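4.2 Keeping, moving and giving away: the life of small things in the home

We turn now to the part of the interviews that we had least expected to write about at length, and which in the end took up a good deal more of our time than anything to do with furniture or with the layout of rooms. When we first drew up the question sheet for the Fothergill study, ornaments had a single line near the bottom of the second page, tucked in under "other belongings", and it was Wondimu Hadgu who suggested, after the early visits, that the line be moved up and given a page to itself. People wanted to talk about these things. They would answer our questions about sofas and wardrobes politely and fairly briefly, and then get up, cross the room, and come back with something small in the palm of the hand.

Of the 78 households visited, there was none in which the subject failed to come up, though the word "ornament" itself was not always welcome. Some of the older people we spoke to thought it rather grand, and said "bits and pieces" or "my little things". Several younger ones thought it old-fashioned and a touch unkind, and preferred to say that they simply had some stuff on a shelf. We have kept "ornament" in this section for the sake of having one word and sticking to it, and we hope our hosts will forgive us. By it we mean any small object kept mainly to be looked at, whatever it may once have been for. A teapot that is still poured from is outside our meaning. A teapot whose spout was chipped years ago, and which has lived on the landing windowsill ever since, is very much inside it.

Readers who know the earlier writing on this subject will remember that ornaments are often treated as a kind of speech, a way for a household to tell its visitors who it is. There is surely something in that, and we found plenty of shelves that seemed to be facing the front door, so to speak. But we were struck by how many of the best-loved things were kept where visitors never go: on top of the boiler, inside the airing cupboard door, on the narrow ledge behind the bathroom taps. One man had a china hare on the shelf in his shed, next to the paraffin, where he reckoned he said good morning to it more often than he did to his neighbours. He had never shown it to a guest before we came. If that hare was speaking, it was speaking to him, and we think that the theory needs to make some room for it.

The first theme we would draw out is movement. We had rather assumed, going in, that ornaments stay put. Armchairs are shoved about when the television is replaced or a baby arrives, but the brass bell on the mantelpiece is surely the fixed point around which all this happens. Our hosts soon put us right. Small things travel constantly. They are lifted for dusting and put back a little differently, they are moved up when toddlers come to stay and down again afterwards, they are sent to the spare room when a relation has given them and brought out again in a hurry when that same relation telephones from the station. One woman told us that she "goes round the lot" every June, when the light in her sitting room changes, and that it takes her the whole of an evening and a pot of tea. She could not say what she was aiming at. She knew when it was right, she said, and until it was right she could not sit down.

The second theme is grouping. Objects that are bought or given one at a time have a way of finding companions, and once they have done so it is very hard to part them. This is perhaps plainest in the case of sets and near-sets, such as thimbles, jugs, elephants in order of size, and the painted wooden nesting dolls (Figure 3) that were mentioned to us in household after household. The nesting doll is an interesting case for our purposes, as it is an ornament with a choice built into it. It can be kept closed, in which case the family inside is known about and out of sight, or it can be opened and set out in a row, in which case it takes up most of a shelf and must be dusted doll by doll. Nearly everyone who had ever owned a set held a firm view on this, and couples did not always hold the same one.
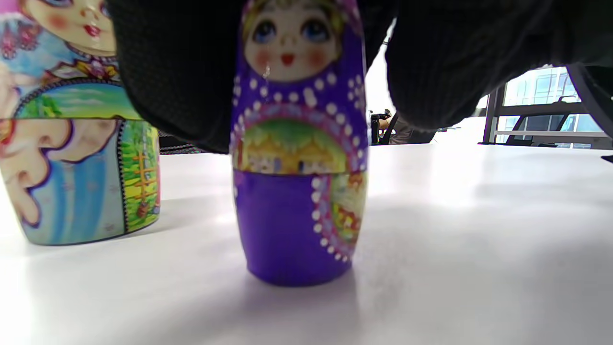 Figure 3. Painted wooden nesting dolls on a white tabletop, with a black-gloved hand. Photo: Terence Furnival / Climer picture collection.

The arguments on either side deserve to be set down, for they came up again with other kinds of object and they tell us something about what ornaments are for. Those who favoured the open row spoke of generosity. The painter had gone to the trouble of giving each doll a face, they said, and it seemed mean to shut them away. Those who favoured the closed doll spoke of keeping something back. A retired bus inspector told us that he liked to know the smallest one was in there, and that he had not opened the thing for years and had no plans to do so. His wife, who was listening from the kitchen, called through that she had opened it the previous week. We do not think he minded very much, but he did ask her to say no more about it.

We heard the same difference of feeling about locked display cabinets, about the "good" tin of buttons, and about letters kept behind a clock. It would be tidy to say that people divide into openers and closers, and for a while one of us was rather taken with the idea. It does not hold up. The bus inspector's medals were out on the wall for all to see. What we would say, more modestly, is that most households seem to want a few things that are fully on show and a few that are known about and hardly ever looked at, and that they grow uneasy if either sort is missing.

The third theme is care, by which we mean the ordinary business of cleaning and mending. Here we were helped a great deal by the household diaries, which were filled in for seven weeks and which were a good deal franker than the interviews. In conversation, people tended to say that they dusted when it needed doing. In the diaries, dusting turned out to be tied to all manner of other events: a quarrel, a phone call from the bank, a visit cancelled at the last minute, a long wait for somebody to come home. "Did the top shelf, nothing wrong with it," reads one entry, timed at ten past two in the morning. We have thought about that line a good deal. Dusting a small object means picking it up, and picking it up means holding it for a moment, and several diary keepers seem to have used the one as an excuse for the other.

Mending showed the same thing from another side. Glue lines were pointed out to us with some pride. A mended object was seldom turned to the wall, and in some homes the story of the break had quite taken over from the story of how the thing was got. Hardly anyone could tell us what their ornaments had cost. Nearly everyone could tell us who had dropped them.

The last theme, and the one that our hosts found hardest to speak about, is giving away. The Erilance survey, which we have leaned on throughout this paper for its wider spread, had 1000 replies to its question on handing things down, and the written comments there agree closely with what we heard in Fothergill. People do not worry much about who will have the table. They worry about who will have the owl. Furniture can be sold with a clear mind, whereas an ornament has to be wanted, and it is painful to offer a loved thing to a son or daughter and watch them look for a kind way of saying no. Some of our older hosts had got round the difficulty by giving things early, wrapped up with a birthday present so that there could be no discussion. Others had stuck names underneath with tape. One woman of 60 had already done so, and had since changed her mind more than once, so that the base of her glass fish carried a small stack of labels, each laid over the last.

We asked, where it seemed tactful, what would become of the things that no one claimed. The answers were mostly cheerful. They would go to the charity shop, and somebody would take a fancy to them, and they would start again on another windowsill with none of their history attached. This idea of a fresh start pleased people more than we would have guessed. A few had themselves bought ornaments second-hand and liked to wonder about where they had been, and two sisters who shared a house had made up a long and rather scandalous past for a pottery shepherd, which they told us over lunch and which we have left out of the transcripts at their request.

A word of caution is needed before we go on. Our visits were made by invitation, and people who invite a stranger in to look at their shelves are likely to be people who are fond of what is on them. The Veltent estate, where the flats are newer and storage is very short, is thinly covered in our sample, and we suspect that the pattern of moving and giving away would look different there. We return to the question of storage in section 4.3, where the floor plans are discussed together with the diaries.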